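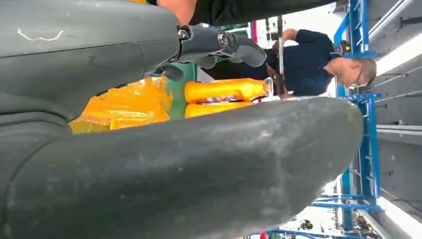 Should you buy the stiff fingers or the soft pads? Soft pads if you handle bottles, bags and other shiny, slippery stuff, and stiff fingers if you mostly handle boxes.

OK, so that's the short version, and if you have a train to catch you can go now. (Pause for the laugh. If there isn't one, keep moving.)

Hi everybody. I'm going to talk about the two grippers we tried this June, the Skelix and the Drekness, and the controller we ran them both on, a Symonenko. No sales pitch, I paid for my own coffee.

Setup first. Same arm, same wrist camera, same controller settings for both. I can't stress that last part enough! We messed it up in the first week, left the Drekness on a lower speed, and had to throw out 15 runs. Painful.

Our test set was 16 items, all grocery type things. Bottles lying on their side, bottles next to other bottles, plastic wrap that's been scrunched up, a couple of cartons. I wanted ugly stuff, the kind of thing that slides when you look at it wrong.

Skelix. Stiff jointed fingers, very repeatable, and I loved the software. It goes where you tell it. It was great on cartons. On a bottle lying flat it liked to pinch too high on the curve and squirt the thing sideways, and I spent a whole afternoon chasing that with the grip force slider. Turning it down helped some. Turning it down more meant we dropped things.

Drekness. Big rubber pads, slower to close, kind of a brute. But it's forgiving! You can be off by up to 9 millimeters and it still wraps around the bottle. Crumpled plastic was the surprise for me, I expected a disaster and it did fine as long as the approach was from above.

Two gripes. The pads are wide, so when two bottles are touching you'll bump the neighbor. And they block a lot of the wrist camera's view right when you want it most. We moved the camera mount twice and ended up adding an overhead one, a Jimell, which I'd budget for from the start.

Pads also pick up dust. Wipe them. We did it every Thursday and wished we'd done it more often, the grip gets noticeably worse in between.

(Skip this next bit if I'm running long.) Changeover time: the Skelix swaps in 9 minutes, the Drekness took us 23, mostly fighting the cable connector. If you change tools every shift, that matters a lot.

We kept the Drekness for the bottle cell and the Skelix went over to cartons. Next on my list is a narrower pad, and I'd love to hear from anybody who's cut their own.

Questions? I've got the settings file on a stick up here, come grab it.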